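Week 6 notes – buying vs. building a capture kit

Reading: Goris kit datasheet, Kashyap price list (both in the course folder). Sarla Rathore takes the second half.

**What's on offer**

Goris sells a hand-held gripper kit. A pair of grippers, headset, wrist bands with marker cubes, software seat. Person does the task, arm learns from the recording. No robot needed at capture time, so one kit can move from room to room.

Base price 2,628 per kit. Kashyap resells the same thing with support for 208 a month on top. Read the support terms before you compare, they are not the same length.

**Things to check on the grippers**

- finger pads: texture, how they meet, can you swap them yourself
- marker faces: flat, clean, not scuffed. A scratched square code = lost tracking
- cable: where does it leave the body, does it drag when you turn your wrist
- weight after 30 minutes, not after 2
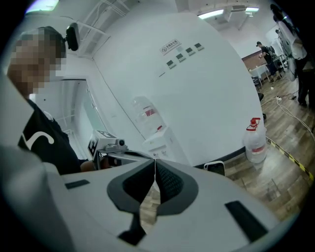
Datasheet calls the setup "untethered". Ask what that means. In the Goris trial last May the recording unit was worn but charging was not, and people kept planning sessions as if it was. Budget for spare batteries – they're a seperate line item.

Also ask who owns the recordings. Grellska had a clause giving them a copy by default. Gone from the new contract, I think. Check.

**Wrist bands only (the cheaper tier)**

Same cubes, no gripper. Bare hands do the work. Good for cloth, bags, anything soft or floppy. Bad for anything where you need grip width, you have to guess it afterwards from the video.

Floor-level tasks are the hard case. Bending over hides markers behind legs and sleeves, and cables get underfoot. Run one before you sign anything.
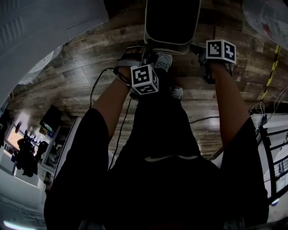

Fevau's wrist tier clips the cable at the elbow, Goris leaves it to you. Small thing but it came up in every single review we read. Tape works, velcro is better.

**For next time**

One page, pick a tier for the laundry task from week 4 and defend teh cost. Include support. Include setup time per session, everybody forgot it last year. Sarla wants it by noon, on paper.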